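Working rules for arms near heating appliances
Speaker notes, Trelard practice session, May
Allow 33 minutes, then questions

Slide 1. Opening

Thank the hosts. Give the name of the document: the Preda bench rules, version used at the Fitthorpe kitchen cell. Say up front that these are house rules. They sit underneath the safety standards and the site risk assessment, and they don't replace either one.

Ask for a show of hands: who runs arms near something with a heating element? Wait for the hands. If it's most of the room, skip the background and go straight to slide 3.

Slide 2. Why we wrote anything down

We had a risk assessment from the start. It covered the arms, the stop buttons, and the people. It treated the appliances as furniture. An oven went in as "object on counter", same as a bowl.

Then we read back through the run log. Over one season we had 889 runs at the kitchen cell, and 62 of them had a note in the free text field that mentioned the oven. Most of those notes were small things: door handle missed, oven pushed back toward the wall, timer knob turned too far. They were all written differently, so they had never been put side by side.

Say this slowly: the first rule we made was about the log. Every appliance gets its own field.

Slide 3. The cell

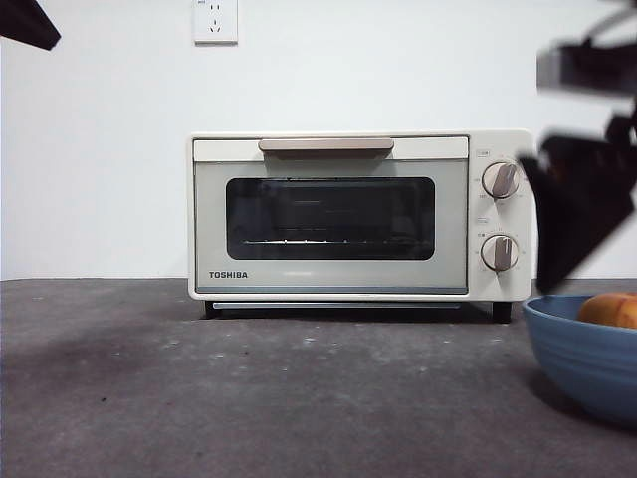
Kitchen cell, fixed view: toaster oven, outlet on the wall behind, arm moving in from the right.

Keep this one up for a while. Talk about what a reviewer should be asking from this view.

First, the outlet. Our rule is that the outlet stays in view of the fixed camera and within reach of the operator without leaning through the arm's path. If you can't see a plug in it from the fixed view, that doesn't settle the matter. The operator checks power by hand and writes down the result.

Second, other objects. There's a blue bowl with fruit next to the oven on the right. Fine for a reach task. For a run with heat, the rule is that everything the task doesn't need comes off the counter before power goes on. Operators dislike this rule the most, and it does add time to every reset.

Third, speed. An arm crossing in front of the control panel is held to the reduced speed setting. We define "in front" with a box in software, drawn larger than the oven on every side.

(If asked for the number: the margin is set per cell, in the Plindel config file. Don't quote ours. People copy it.)

Slide 4. Labels are part of the appliance

Rule 7 in the handout. Warning labels stay on, stay clean, and are not covered with tracking markers or tape.

We had markers stuck on top of labels in two cells. They went there for a dull reason – the label is a nice flat spot. Move the marker. If the pose estimate gets worse, use more markers in other places.

The second half of the rule matters more for the people who write task code. The labels are where the maker tells you which surfaces get hot. Copy those surfaces into the no-contact list for the arm. It takes an hour per appliance. Do it from the manual and check it against the labels on the unit in front of you. 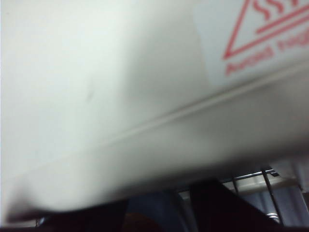 Slide 5. Close work

What you just saw is the wrist camera close up to the white housing, with the two fingers low in the view and the red heat symbol up in the corner. At this distance the camera can't tell the policy much about where it is. A large part of the view is plain white panel.

So the rules for close work don't lean on the wrist view alone.

One. The fixed view has to be live. If it drops, the arm holds position.

Two. Force limit is set before the approach begins and can't be raised during the run.

Three. Fingertip material is listed in the cell sheet with its rated temperature. If the rating is missing, the arm may do cold runs only. We found fingertips at Fitthorpe that had been swapped with no entry on the sheet. They may have been fine. We couldn't show it, so we pulled them.

Four. The person at the stop button watches the cell, and somebody else watches the screen. One person doing both is a cold run.

Pause for questions if there's time. Somebody usually asks about four and staffing. Answer: yes, it costs a person. We schedule hot runs together, in the afternoon from 1:30, so the second person is booked once.

Slide 6. Approach and start position
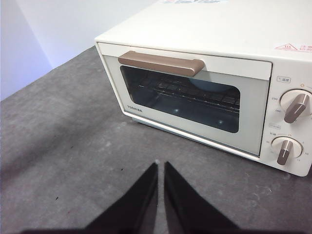

Photo: Trelard kitchen cell, wrist camera. Used with permission.

Good one for talking about start position. The fingers point at the front of the oven and there is open counter between them and the door. That gap is what rule 11 asks for. Before any door or knob task, the arm starts from a position where it can back straight out without touching the appliance.

Point out the handle. It runs across the upper part of the door and stands out from it. Door tasks use the handle only. We don't allow pulling on the edge of the door, even when the gripper could manage it, and even in cold runs. Habits from cold runs go into the training data.

Point out the knobs. The markings around the upper one include 150 and 250. A knob task must have a written top setting, and the check at the end of the run reads the knob in the fixed view or by eye. Don't trust the commanded wrist angle. The grip can slip on the dial, and then the two disagree.

The panel label is in Japanese. Our rule is that any appliance whose panel isn't in the operators' working language gets a translated sheet posted at the cell. On the wall or on the stand, please. See rule 7 about sticking things on the appliance.

Slide 7. What changed after the rules

Be careful with this slide. We have 383 runs logged since the rules came in, and that isn't enough to claim much. The oven notes are easier to read now. Resets are slower. Two cells asked for an exception to the clear-counter rule, and both were given it for cold runs only.

Slide 8. Handout

One page, both sides. Rules on the front, cell sheet on the back. The cell sheet has blanks for appliance, fingertip rating, top setting, power check, and the name of the person on the stop.

Corrections go to the Preda mailbox listed at the foot of the page. Leave this slide up during questions.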